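2018/04/26

朝からずっとシミュレーターとにらめっこしていたので、目がしょぼしょぼです。でも楽しかったので、忘れないうちに書いておきます。

先月、つまり3月の終わりに申し込んでおいたElleoの試用ライセンスが、やっと届きました。Elleoというのは、ロボットアームを家の中で動かす練習ができるシミュレーション用のキットで、出しているのはNarkimbergという小さな会社です。台所だの洗面所だのの3Dの部屋がたくさん入っていて、そこに好きなアームを置いて、プログラムで動かしたり、手元のコントローラーで操縦したりできる。うちのチームで本契約するかどうか、私が触って感想を出すことになっています。つまり仕事で堂々と遊べるわけで、昨日の夜からそわそわしてました(遠足前の小学生か)。

インストールは、まあ、すんなりとはいかず。手順書のとおりにやったのに、最初の起動で真っ黒な画面のまま固まりました。グラフィックのドライバーが古かったみたいで、入れ直して再起動して、コーヒーを淹れて戻ってきたらロゴが出ていた。手順書には「推奨環境を確認してください」としか書いていないんですよ。そこはもうちょっと親切にしてほしい! 感想文の一行目はこれに決定です。

あと、部屋のデータが思ったより重いです。全部落とすと夕方までかかりそうだったので、とりあえず台所のセットだけにしました。ダウンロードの進み具合を示す棒が、九割くらいのところでぴたっと止まって、しばらくしてからいきなり終わる。あの棒、昔からどのソフトでもそうですよね。

待っているあいだにWiebke Ostermannさんからチャットが来ました。WiebkeさんはNovbridgeの研究室にいて、去年からElleoを使っている先輩です。「最初は部屋を自動生成にしないで、用意されている台所から始めたほうがいいよ」とのこと。自動生成だと、冷蔵庫の扉が壁に当たって開かない部屋とか、引き出しが流しにめりこんでいる部屋がたまに出るらしい。それはそれで見てみたい気もするけれど、初日なので素直に従いました。

で、用意されている台所の一覧を開いたら、これが多い! サムネイルを見ているだけで三十分くらい溶けました。タイル張りの古そうなのとか、やたら狭いのとか、引っ越しの物件を探しているときの気分です。結局、アイランド型の広いのを選びました。現実の自分の台所では、まな板を置いたらもうお皿を置く場所がないので、せめて画面の中くらいは広々と使いたい。

アームは最初から選べるものの中からFrankaにしました。研究室の人たちがよく使っているし、実機の資料も読んだことがあるので、関節の向きでいちいち悩まずにすむかなと思って。

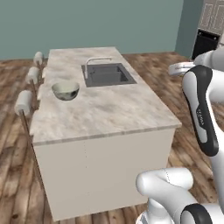
今日の台所。大理石っぽい天板に器がひとつ、右にいるのがFrankaのアーム

どうです、この広さ。天板の模様がちゃんと流れていて、床の板も木目が入っていて、初めて開いたときは「おお」と声が出ました。奥の壁の青緑っぽい色も好きです。壁はのっぺりしているし、影のつき方なんかはさすがにゲームの最新作みたいにはいかないけれど、練習用には十分だと思う。スツールが並んでいるのも、なんだかこれから人が来そうでいい。座面は白くて、脚はひょろっと一本。現実にあったら私は絶対に倒します。

今日の課題は、自分で決めた「器をつかんで、流しの中に置く」だけ。人間なら何も考えずにやることですが、これがまあ難しい。

最初はコントローラーで操縦してみました。前に倒すと前に行く、はずなんですが、この「前」がカメラから見た前なのか、アームの根元から見た前なのかがわからなくて、手先がとんちんかんな方向へすーっと逃げていく。設定の奥のほうに切り替えがありました。カメラ基準に直したら、急に言うことを聞くようになって、ちょっと感動。これ、最初からそっちにしておいてくれたらいいのに。感想文の二行目です。

それから、器のふちを指ではさむやり方。真上から器ごとつかもうとしても、指の開きより器のほうが大きいとどうにもならないので、片方の指を内側に、もう片方を外側に入れて、ふちをつまむ。うまくいくと、すっと持ち上がります。失敗すると器がくるんと傾いて、ころころ転がって、床に落ちる。落ちても割れません。拾わなくてもリセットのボタンひとつで元の場所に戻ります。この機能、うちにも欲しい。

手動で慣れたあとは、プログラムのほうも試しました。付属の見本を少し書き換えて、器の位置を取ってきて、その上まで動いて、下りて、つまんで、運ぶ、という流れ。見本の説明は丁寧で、ここはとても好印象でした。変数の名前がちゃんと意味のある英単語になっているだけで、どれだけ助かるか。前に試した別のところのキットは全部一文字で、私は半日泣きましたからね。

ただ、速さの設定をうっかり高くしたまま走らせたら、アームがぶんっと振れて、器がどこかへ飛んでいきました。本当に、どこかへ。視点をぐるぐる回して探したけれど見つからない。Wiebkeさんに聞いたら「床を抜けて落ちつづけてるんじゃない?」と言われました。今ごろどのへんにいるんだろう。器さん、ごめん。

お昼はMagalhãesのサンドイッチ。ハムのやつが売り切れで、卵にしました。卵もおいしいんですけど、口がもうハムだったので、ちょっとだけ悔しい。

午後はEmrys Reesさんがのぞきに来て、後ろで腕を組んで見ていました。Emrysさんは実機の担当で、シミュレーターにはわりと冷たい人です。「画面の中で持てても、本物は滑るからなあ」と、いつものやつ。でも試しにコントローラーを渡したら、なかなか返してくれない! 器をつまんでは落とし、つまんでは落とし、「今のは惜しかった」とか言いながらリセットを押しまくっていました。席に戻るときに「摩擦の値は変えられるのか」と聞かれたので、変えられますよと答えたら、ふーん、と言って行ってしまった。あれはまた来ますね。

摩擦や重さは、物ごとに数字で変えられます。器をつるつるにしてみたら、つまんだ指のあいだからにゅるっと逃げて、石けんみたいで笑いました。逆に摩擦を思いきり上げると、軽く触れただけで持ち上がってしまって、これはこれで手品みたい。ほどほどの値をどう決めるかが悩みどころで、説明書には目安の表がありません。木ならこのくらい、陶器ならこのくらい、というのが一枚あるとすごく助かる。三行目に書く。

気になるのはお値段です。研究用の年間ライセンスが一席で2,000ユーロ。うちは二人で使いたいから、その倍。それとは別に、部屋の追加パックが一つ300ユーロします。台所のパックは最初からついてくるけれど、洗面所と子ども部屋は別売り。うーん。子ども部屋、床におもちゃが散らかっていて、お片づけの練習にぴったりなんだけどなあ。こういうのは、見本の動画を見てしまうと欲しくなるからずるい。

Narkimbergの窓口のDilwyn Morganさんに、学校や研究所向けの割引はないんですかとメールしてみたら、一時間もしないうちに返事が来ました。割引は今のところないけれど、試用の期間を延ばすことはできます、とのこと。返事が早いのは加点です。ついでに画面が真っ黒になった件も書いておいたら、「次の手順書に入れます」と言ってくれました。いい人そう。

夕方、もう一度だけ最初から通しでやってみました。速さは控えめ、摩擦は初期値のまま。アームがゆっくり天板の上に出ていって、下りて、器のふちをつまんで、持ち上げて、流しのほうへ。蛇口にぶつかりそうになって、思わず自分の体まで横に傾きました。画面の中の話なのに。で、流しの真上で放したら、ことん、と入った! 音は出ないんですけど、私の頭の中では確かに鳴りました。うれしくてもう一回やったら、今度はみごとに蛇口に引っかけました。はい、調子に乗りました。

今のところの印象は、買いに傾いています。見た目がきれいなのと、見本が読みやすいのと、問い合わせの返事が早いのと。引っかかっているのは値段と、あの手順書と、操縦の初期設定。Emrysさんがどう言うかも聞かないといけないけれど、あの押しまくりぶりを見たら、たぶん反対はしないんじゃないかな。

明日は引き出しを開けるのに挑戦します。取っ手をつかんで引くだけ、と言うと簡単そうですが、Wiebkeさんいわく「そこで一週間はまった」らしいので、おやつを多めに持っていくことにします。

夜ごはんのあと、自分の台所で茶碗を洗いながら、つい指二本でふちをつまんで持ち上げていました。滑りました。割れてはいないけど、もうやりません。

おやすみなさい。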